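Ticket 64: Work instruction for CPU removal, robot cell 3, does not match current practice
Site: Calanberg
Opened: November 20, 2018
Reported by: Heather Lamont
Assigned to: Olga Tejada
Category: Standards / work instruction
Priority: Medium

Summary: The CPU removal instruction (rev 3) covers tool clearance and ESD but has no rule for fingertip contact with a seated CPU, and its wording on gripping a loose CPU can be read two ways. Requesting a revision before the Terkbridge line copies the document.
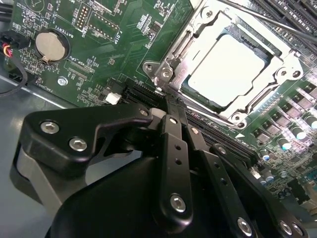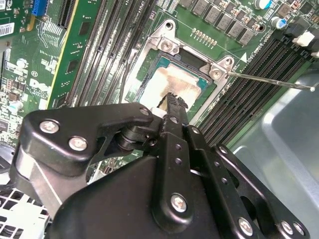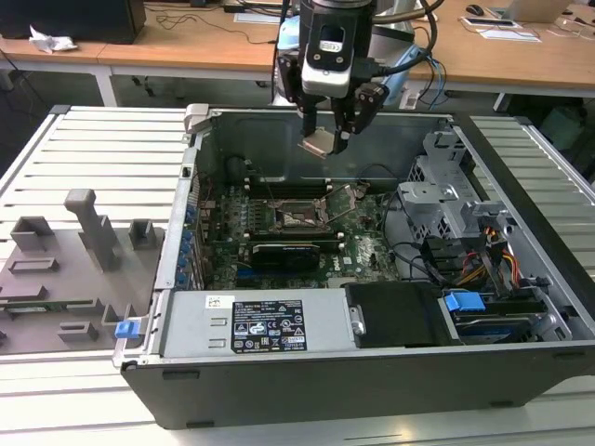
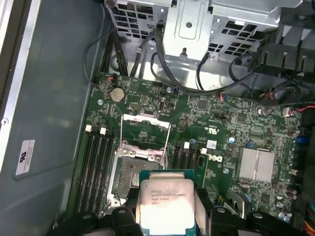

Attachments 1 to 4: gripper at work on open desktop cases. 1, 2 and 4 are from the small camera on the arm, 3 is from the fixed camera.

Entry 1, H. Lamont
Compared rev 3 with the attachments. Findings:

a) Section 4, fingertip contact. Attachment 2 shows the serrated fingertip on top of the CPU with the retention bracket around it. Rev 3 says "avoid contact with the socket" and says nothing about the lid of the CPU. An operator could read that as permission. Force limit is not stated anywhere in section 4.

b) Section 4, residue. There is thermal paste residue on the CPU in attachment 2. Rev 3 has paste removal as a bench task at the end. Contact with residue puts paste on the fingertip, and the fingertip is then used on the next part.

c) Section 5, gripping. Attachment 4 shows a Xeon E5-1630V3 clamped between the central fingers, lid up. Rev 3 says "grip CPU by the frame." The frame is on the board. It should say package edges.

d) Section 5, hold position. In attachment 4 the CPU is close to the open, empty socket with the pins exposed. Rev 3 gives no route for leaving the socket area. A drop there means a scrapped board.

e) Section 2, housekeeping. A small white plastic piece is caught near the jaw in attachment 2. No step for checking the jaw between moves.

Entry 2, O. Tejada
Accepted a, b, c and e. Question on d: the Pringle planner already lifts straight up before any sideways travel. Is a written rule needed as well?

Entry 3, H. Lamont
Yes. The planner setting is a default and can be switched off in manual jog. Most CPU handling in this cell is done in jog. The instruction applies to both modes.

Entry 4, O. Tejada
Checked the jog profile on the cell controller. Vertical lift is off in jog, as reported. Also found that the contact force limit loads from the tool file, and the tool file for the serrated fingertips has the field blank. With a blank field the controller uses the arm limit, far too high for this work. Workaround until the new revision: load the Ono tool file, where the field is filled in, and confirm the value on the pendant before enabling.

Entry 5, H. Lamont
Workaround loaded and value confirmed on the pendant. Ran 12 cycles on scrap boards with no force stops. One cycle was halted by hand when the CPU was gripped off center. It was set down on the mat and picked up again.

Entry 6, O. Tejada
Draft text for rev 4:

2.6 Check the jaw and both fingertips for loose parts before each approach. Remove anything found with the arm disabled.
4.1 Disconnect the AC cord before the case goes on the work surface. Record this on the cell sheet.
4.2 Do not touch the top of a seated CPU with a fingertip unless the step calls for it. When it does, the force limit must be set in the tool file and read back on the pendant.
4.3 Clean paste residue from the CPU before any fingertip contact. If residue reaches the fingertip, stop and wipe it.
4.4 Do not grip a CPU until the lever is released and the load plate is fully open.
5.1 Grip a loose CPU by the package edges, lid up, level.
5.2 Lift vertically until clear of the load plate and memory slot latches. No sideways travel below that height, in any mode.
5.3 Do not pause over an open socket. If the arm must stop, finish the move to the tray first.
5.4 Fit a socket cover before the board leaves the cell.

Entry 7, H. Lamont
5.3 conflicts with the emergency stop rule as written. Suggest: "Do not schedule a pause over an open socket. A safety stop overrides this rule. After a safety stop, inspect the pins under magnification." Remaining text is fine.

Entry 8, O. Tejada
Changed 5.3 as suggested. Rev 4 sent to document control. Blank force field raised as a separate defect against the tool file template, where it should block loading.

Status: Pending document control
Workaround in force: Yes
Next review: March, with the Terkbridge line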